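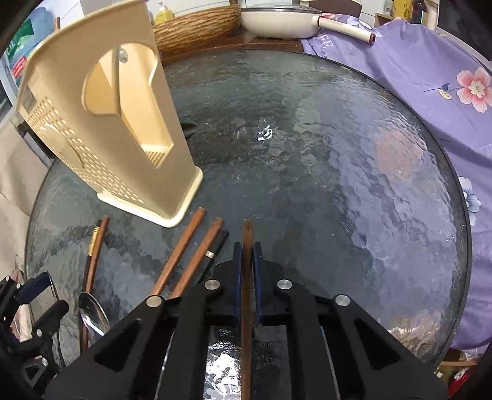
Can a machine put away clean chopsticks and spoons in an ordinary kitchen yet?

Under supervision, in a kitchen it has been prepared for, one can. As an unattended household service, the work remains out of reach.

Posted by gzervas, 3/5/22

The reply given in the heading is the position of our working group at Parkbridge, and members are invited to comment. My own view is that utensil sorting should be treated as a benchmark task. Chopsticks are thin, they roll, and they lie against one another. A holder presents a small opening at the top, and the item must be turned upright before release.

Grigoris Zervas

Posted by farkeck_ops

We respectfully disagree with "out of reach." Our shop floor at Farkeck has sorted hand tools by machine for 2 years. A screwdriver and a chopstick are close to the same problem.

Posted by D_Bakalis

The comparison does not hold. A shop floor has fixed trays and fixed lighting. Glass and polished steel return glare, and a spoon bowl reflects whatever is near it. In the Prinow trial we recorded 200 attempts with spoons on a matte mat and 200 on glass. The results on glass were markedly poorer, and most of the failures occurred before contact — the system had misjudged where the handle was.
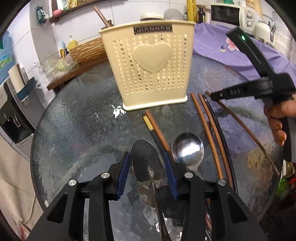
We then repeated the glass series with chopsticks laid side by side. Grasping a single stick was acceptable. Separating one stick from its neighbor was not, and an operator had to intervene in around 50 cases. I would not describe that as a finished household function.

Dionysis Bakalis

Posted by farkeck_ops

Were the operators permitted to nudge the sticks apart first? Our staff do so routinely, and we count it as normal practice.

Posted by D_Bakalis

They were not. If a person must arrange the items, the person may as well put them away.

Posted by tsoukalas_office

Tsoukalas would accept a machine that completes most of the task and leaves the difficult items on the table. Our clients with limited hand strength have requested precisely this.

Posted by gzervas

That is a fair point, and I will ask that partial completion be scored separately in the May revision. The wording on unattended use will stay as it is for now.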